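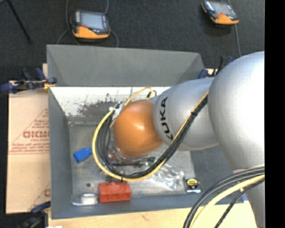
Godfrey Waweru wollte wissen, ob eine Blechwanne auf einem Holztisch nicht zwangsläufig Kratzer macht. Doch, macht sie. Damit sind wir mitten in den Fragen, die uns zu den Wannen am häufigsten erreichen.

Was kann ich gegen die Kratzer im Tisch tun?
Filz drunter, und zwar an allen vier Ecken. Wer nur drei beklebt, bekommt eine Wanne, die kippelt, und eine Ecke, die schabt. Gummifüße gehen auch, hinterlassen auf geöltem Holz aber gern dunkle Ringe.

Warum sind die Wände schräg?
Damit Kleinteile zur Mitte rutschen und man sie mit der Hand wieder herausbekommt. In senkrechten Kästen sammelt sich alles in den Ecken, vorzugsweise die eine Schraube, die man gerade braucht.

Meine Wanne ist innen nach kurzer Zeit verschrammt. Ist das ein Reklamationsgrund?
Nein. Blech, in das man Metallteile wirft, sieht aus wie Blech, in das man Metallteile geworfen hat. Durchgerostete Stellen oder offene Kanten nehmen wir selbstverständlich zurück.

Wie bekomme ich dunkle Schlieren vom Boden weg?
Mit warmem Wasser, etwas Spülmittel und einem weichen Tuch. Stahlwolle entfernt die Schlieren ebenfalls, und die Beschichtung gleich mit. Danach bitte trockenreiben und nicht über Nacht »abtropfen lassen«.

Welche Größe brauche ich?
Die Kellness fasst 19 Liter und reicht für die meisten Werkbänke. Die Belar ist größer und eher etwas für Leute, die ungern sortieren. Beide passen auf die Tischplatte Brosetti, die Belar allerdings so, dass daneben nicht mehr viel Platz für einen Kaffeebecher bleibt.

Gibt es Deckel?
Für die Kellness ja, für die Belar ab März. Wir wissen, dass wir das schon einmal geschrieben haben.

Kann ich Lebensmittel darin lagern?
Bitte nicht. Auch keine Kartoffeln – die Frage kam öfter, als man denkt.

Was dämpft den Lärm beim Einfüllen?
Die Einlegematte Swati, 2 mm stark, Artikelnummer 288. Sie lässt sich mit der Schere zuschneiden. Beim Herausnehmen bitte vorher die Wanne leeren, sonst hat die Matte Sie nur kurz vor dem Lärm geschützt.

Wo finde ich die Artikelnummer meiner Wanne?
Auf dem Lieferschein. Bei der Belar ist es die 949. Falls der Lieferschein weg ist, genügt uns ein Foto zusammen mit den Außenmaßen.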